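Search tips
Enter keyword

Dusting a Crowded Desk
January 7, 2021 | By Natalie Fothergill
Print this page | E-mail to a friend

My desk rule is screens first, keyboards after (dust falls, and I'd like to wipe it up once!). I shake the cloth out, drape it over the top edge of the monitor and work down the back from there. Any soft cloth will do, but I love a yellow one because I can always find it in the clutter! Skip paper towels on the screen itself, and never spray it directly. 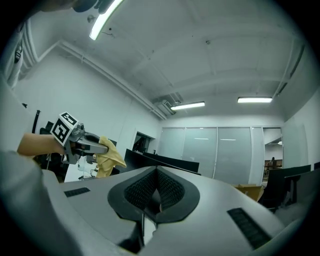
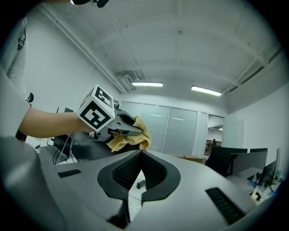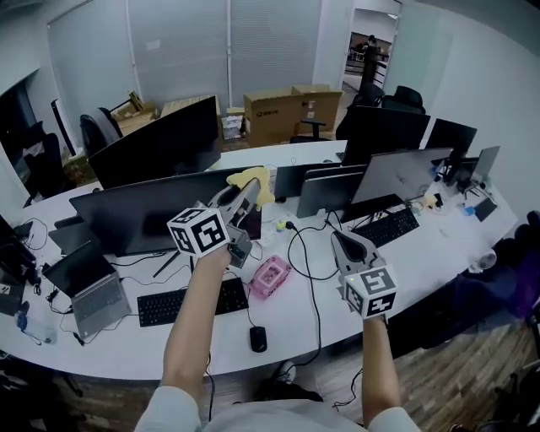
The yellow cloth, and in the last one the monitor it's draped over.

Cables are the worst part. I pinch each one in a fold of the cloth and pull it through, then do the desktop underneath, 5 minutes tops. Wash the cloth without fabric softener or it'll leave streaks.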